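Two Hours at the Huttunen Fantasy Book Fair
11/10/2020

The Huttunen fair is held in a former roller rink in Navton, and the floor still slopes a little toward the snack bar. By lunch, so did most of the authors. Admission was four dollars, which got me a wristband and a bookmark for a series that ends on volume 13. The author told me this with real regret.

I came for the Roman table. There are some 32 small presses at Huttunen and every one of them has a vampire, but only Ratoser Books has a vampire senator. Nam-gil Ha, who writes him, read us the chapter where the old man curses an entire province. It takes a while. He does it by name, household by household, and the man next to me ate a whole pretzel during the olive growers. I bought the book anyway. It runs 713 pages and has a map, though the map is of a different province.

The costume contest was won by a centurion in ski boots. Lando Press gave away tote bags until they ran out of tote bags, then gave away the box.
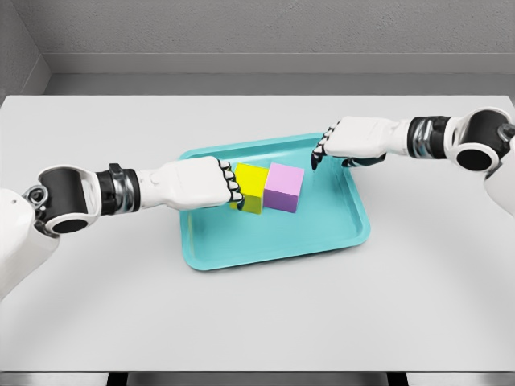
The last panel was on writing with a partner, and I'd recommend it to anyone thinking of getting out of a friendship. Two co-authors of a gladiator saga explained that one does plot and the other does sandals. They went at every question like those two white arms going for the same pair of blocks, one from each side, and the one on the left had clearly made a fist. Book six is due in May. I asked who gets to kill the emperor and they both said "me."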